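De : Thoa Trịnh
À : liste compost-et-tri
Objet : Re: la petite poubelle de table, convaincus ?

Le message d'avril disait :

> J'ai pris la Tapsell crème pour les épluchures et les trognons. Elle tient
> sur la table, le couvercle bascule, le sac noir ne se voit pas. Je ne
> reviendrai pas au seau. Le vendeur de Plindville parle de 3000 ouvertures
> garanties.

Bonjour à tous,

3000 ouvertures, je demande à voir. Comptées par qui, et avec quel sac ?

Pour le sac qui ne se voit pas, je ne suis pas d'accord non plus. Couvercle ouvert, il fronce tout autour du bord :

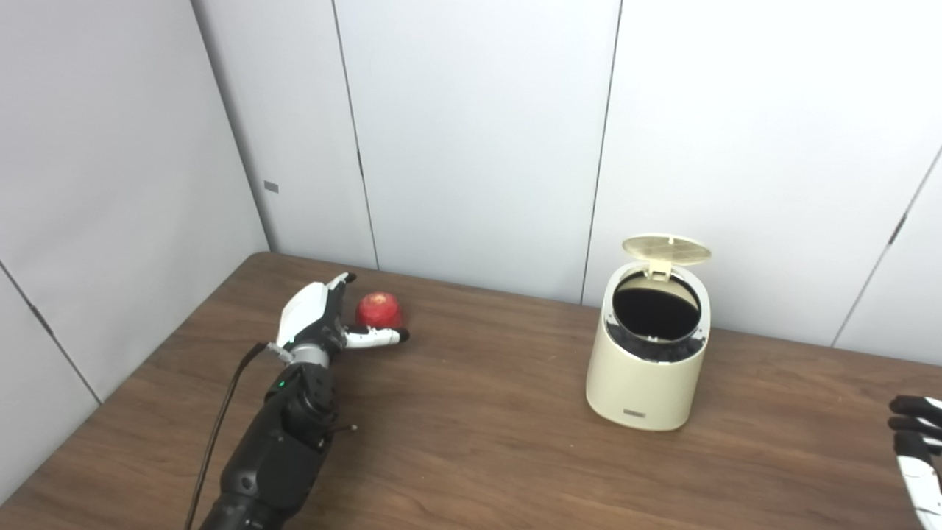
La poubelle crème ouverte, et la pomme qui attend son tour.

Je veux bien que ce soit joli. Mais un couvercle rond posé dans l'ouverture, il faut aller le chercher du bout du doigt, et chez moi le doigt est plein de jus de pêche.
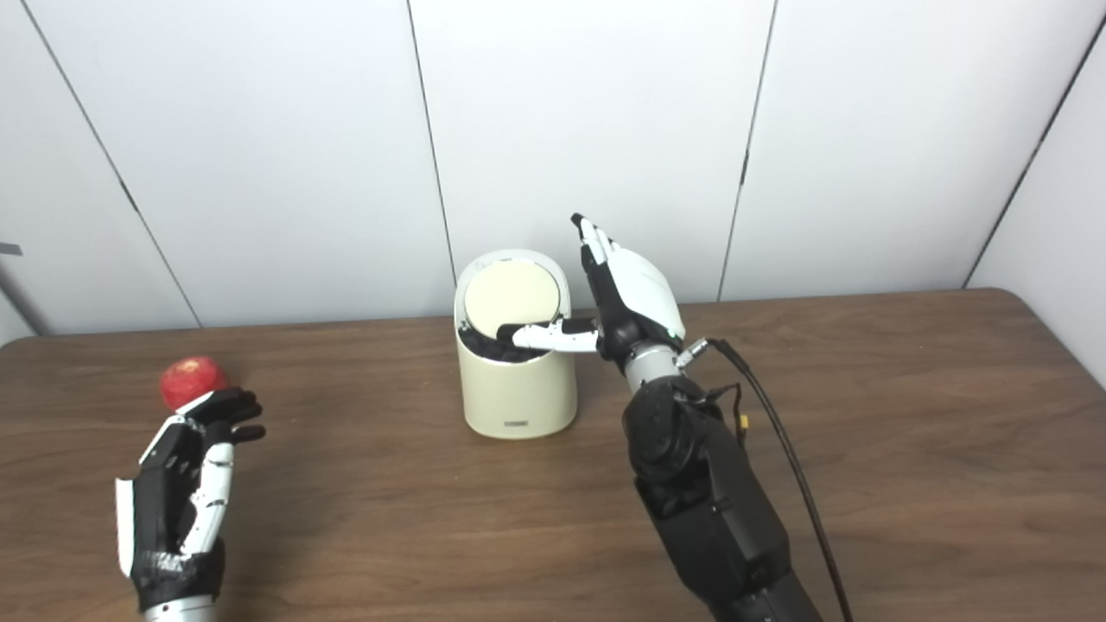
Reste la question de la place. Sur un plan de travail étroit, je ne vois pas où la mettre - et si elle finit par terre, autant garder le seau Voneck, que je rince au jet en rentrant du jardin. Quant aux sacs, ceux d'Irer se vendent par 400. Avant d'en stocker autant, je voudrais savoir s'ils vont vraiment sur ce modèle.
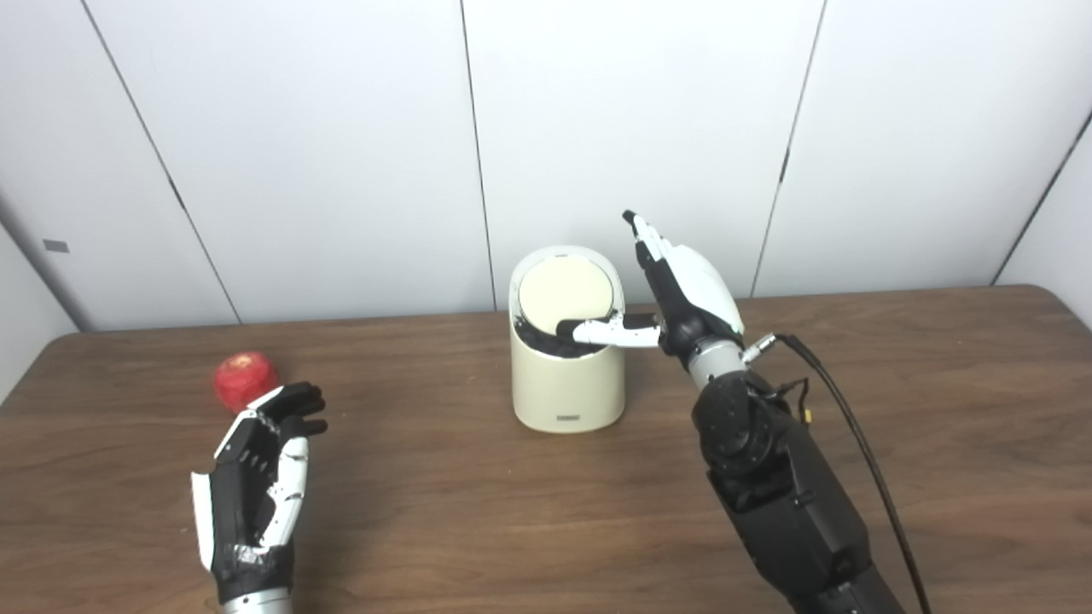

Couvercle relevé, sur la table en bois.

Quelqu'un l'a-t-il gardée plus de sept mois ? Je voudrais surtout savoir pour l'odeur en plein été, et si la charnière tient.

Thoa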